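Mirklow Recipe Box Data

Ingredient lists and cooking steps from home cooks, cleaned up for search and meal planning tools.

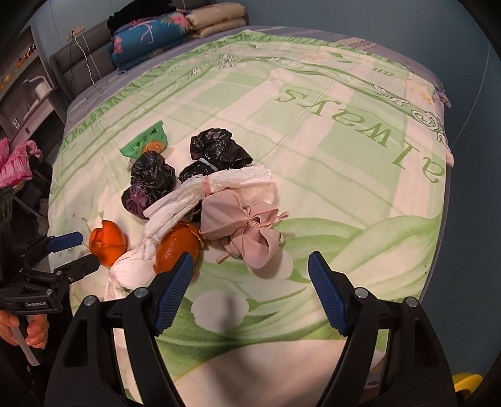
What is in it

The set holds 3,000 recipes typed in by members of the Mirklow recipe box site. Each one has a title, a serving count, an ingredient list, the steps and one or more tags. Of these, 400 have been checked by hand against the cook's own copy. They are marked "checked" in the status column and are the ones to use if you need clean quantities.

Files

recipes.csv – one row per recipe
ingredients.csv – one row per ingredient line, joined on recipe_id
tags.csv – tag names and the recipes they belong to
units.csv – the unit spellings we found and what we changed them to

All files are UTF-8 with a header row. Fractions are stored as decimals in the amount column, and the original text is kept in amount_raw.

How it was put together

Members agreed to share their recipes when they turned on the public setting. Carleen Lowther exported the rows and removed member names, notes and comments. Vaughan Nepia wrote the parser that splits "2 cups chopped onion" into amount, unit, item and prep. The parser is called Fanotley and lives in the tools folder. Run it with:

python fanotley.py input.csv output.csv

It needs Python 3.6 or later and nothing else.

Known problems

"Can" and "package" have no fixed size. We left them alone.
Recipes with two parts, such as a cake and its frosting, have both ingredient lists run together. The section column is filled in only for checked recipes.
Oven temperatures are in Fahrenheit unless the step says otherwise. A few cooks wrote "350" with no unit and we did not add one.
There are duplicates, mostly banana bread and chili. 200 pairs are listed in dupes.txt. There will be more.
The allergy tags came from members and have not been reviewed. Do not use them to decide what is safe to eat.

Changes

May 2019 – units.csv added, tag spellings merged, bad line breaks in the steps fixed
December release – first public version, no ingredient split

Use

Free for personal and classroom projects. For anything sold, ask first through the contact form on the Mirklow site. Corrections are welcome the same way – please include the recipe_id.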